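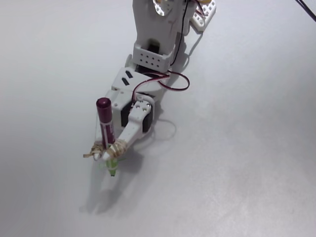
Narayanan Mathew wondered, on reading our first draft, whether a marker with two colors in one barrel is really one pen or a pair of pens that happen to share a middle. We like the question a lot, and most of this section grew out of it. A person who picks up a single-color marker has one choice to make, which is whether to write. A person who picks up a two-color marker has to find the right end first, then open it, and then remember which end is open.

4.2 Choosing an end

Across the Ostley and Shenoy sets we collected 792 marks made with two-color markers on smooth, pale tabletops. Each was a simple shape (a cross, a short bar or a ring) drawn in a color named beforehand. In 187 of these the writer turned the pen over at least once before touching the surface. That is far more flipping than we had guessed, and it was a delight to go through! Some writers checked the cap color. Others read the label, which doesn't help much when the lettering is upside down for one end or the other.

The cap color turned out to be the better guide. With a maroon and green marker, the maroon end stays easy to spot while its cap is on, and the green end gives itself away by its bare nib. In Figure 4 the green end is open, the maroon end is capped, and a light green cross is on the surface.

Figure 4. Double-ended marker held level, green nib exposed. 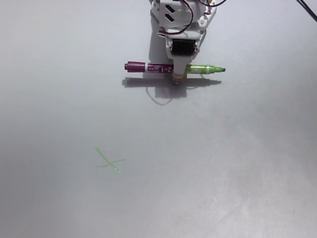
4.3 Upright and level

Ink markers are fussy about angle. Held level, neither end is favored, and this was the position in which writers most often mixed up the ends when they came back to a pen after a break. Held upright, the question of color is already settled, and what matters is how the nib meets the surface. We coded a pen as upright when the upper end stood clearly above the lower one, leaning or straight, and we paid close attention to what sat on top. A dark maroon cap at the top of a near-vertical barrel is a lovely clear signal, readable from across a table.
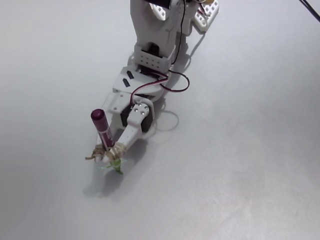 Pavithra Thevar objected that the upper cap tells a writer only which color is not in use, and that newcomers may well take it for the color they are about to get. She is right, and the Givaler coding sheet now has separate columns for the color on top and the color drawn. We have recoded the Shenoy marks in this way. The Ostley marks will follow, along with the rings, whose starting points are still being checked against the Groditance guide.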